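Demonstration Sessions: Frequently Asked Questions

Last updated March 2019

Who may act as a demonstrator?

Any staff member or enrolled student who has completed the Vorketton induction may book a session. The induction takes 90 minutes and is offered in both buildings. No programming experience is required. Visitors may observe, but may not operate the controls.

What is the difference between hand guiding and remote control?

In hand guiding, the demonstrator holds the arm near the wrist and moves it through the task while the joints are set to give way. In remote control, the demonstrator sits at the Ulard station and moves a pair of handles, which the two arms follow. Hand guiding is suited to work with one arm. Tasks that need both arms at once, such as folding or straightening clothing, are shown by remote control only.

Which tasks are being recorded at present?

The current program covers garment handling: picking up, spreading, turning and folding. Shirts make up most of the list, in light and dark colours.
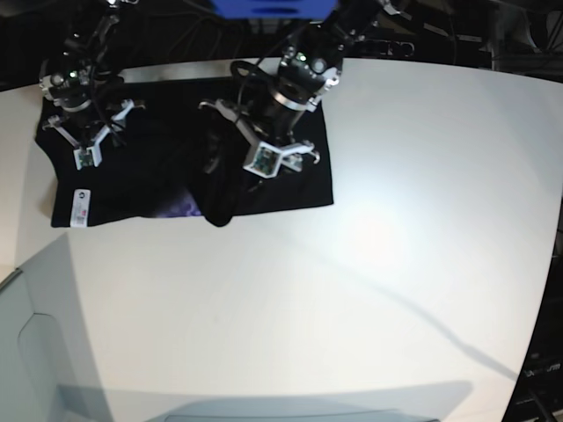
Demonstrators are asked to work at an even pace and to let go of the fabric fully before taking a new hold. Short pauses are acceptable. Long pauses, where the demonstrator is deciding what to do next, should be avoided – please plan the fold before you press the start pedal.

How many demonstrations are needed for one task?

The target is 600 accepted demonstrations for each task. The shirt folding set stands at 556. Across all garment tasks, 1,228 demonstrations have been accepted to date.

What happens if I make a mistake?

Small errors should be left in, provided you correct them and finish the task. A corrected slip is useful to the learning software. If the garment falls from the table, or if either arm stops on a fault, end the recording and mark it as rejected. Rejected recordings do not count against the demonstrator.

May I bring my own clothing?

No. Garments are issued from the Onyshchenko store and must be returned there. Each item has an entry in the garment register, and an item that is not in the register cannot be used. Please do not remove labels or tags.

Why is there a delay between the handles and the arms?

A short delay is normal. If it becomes noticeable enough to affect your grip, stop and restart the Rodent control program from the station menu. Should the delay remain after a restart, report it before continuing.

Is it safe to reach over the table?

Only when the station is set to Hold. Both arms must be at rest before anyone straightens a garment or places the next one by hand. The emergency stop is to the left of the demonstrator's seat and may be used by any person in the room at any time.

Whom should I contact?

Questions about bookings and inductions should be directed to Urs Hämmerli, Demonstration Coordinator. Bookings for April are now open.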